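Search reviews... Go

Perrin wire cup stand: a review after one autumn

by Sandrine Marty

In my office we drink coffee from paper cups, and I have lost two keyboards to this habit. So in September I bought the cup stand from Perrin. It is a small thing and I did not expect to write a page on it, but several readers of my Arnex tray review asked for my opinion, so I give it.

The stand is two tall loops of black wire which rise from a flat round base. There is nothing to assemble. You put the cup down between the wires and you let go. I was afraid that the loops would squeeze the paper, because a thin cup loses its shape very easily when it is full. They do not squeeze. The cup stands inside with a little play, and when I push it with one finger it leans against the wire and stays.

I tested it with three kinds of cups: the plain small ones from our kitchen, the medium ones with a corrugated sleeve, and the large ones from the bakery downstairs. The small cup is too free and makes a noise if you bump the desk. The large one goes in only if you take the sleeve off, and then it burns your fingers. The medium cup with its sleeve is the good size, and I think the stand was designed for it.

The base I like very much. It has a warm reddish-brown color, which looks nice on a light table. It does not slide on my desk, but at home, on glass, it moved when I pulled the cup out at an angle. You must lift straight up. My colleague Didier Lemaire has the habit of taking his cup without looking, and he lifted the entire stand with it two times. He has now bought the Skidden holder, which is heavier and also much uglier.

Cleaning is simple. A drop of coffee which runs down the wire stops at the base, in the place where the wire enters, and there you need a cotton swab. After the autumn I see no rust. The black finish has one small scratch, and this was my keys.

What I would change: I would make the base wider by the width of a thumb, and I would sell it in pairs. One stand on a table for two people looks lonely, and the second person puts the cup on your papers.

I recommend it for a desk, with medium cups. For a car or a garden table, no.
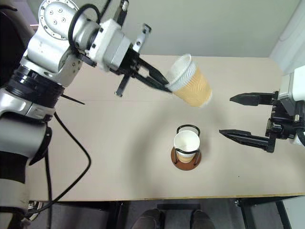
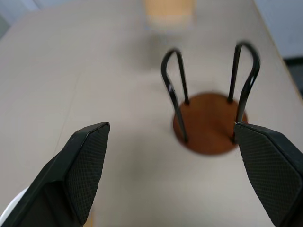
The Perrin stand with a white and tan paper cup in it (first photo) and with its wire loops bare (second photo).

Comments

Odette Guillot: Does it hold a ceramic mug? The handle worries me.

Sandrine Marty: Mine did not fit, Odette. The handle touches the wire and the mug sits crooked.

Deividas Liepiņa: I have had the same one for a year. The cotton swab advice is correct. I use a pipe cleaner.

Jaqueline Pacheco: Bought it for my mother, she keeps pencils in it in a paper cup. Works fine!

Contact | © 2018 Grimum Reviews | Back to top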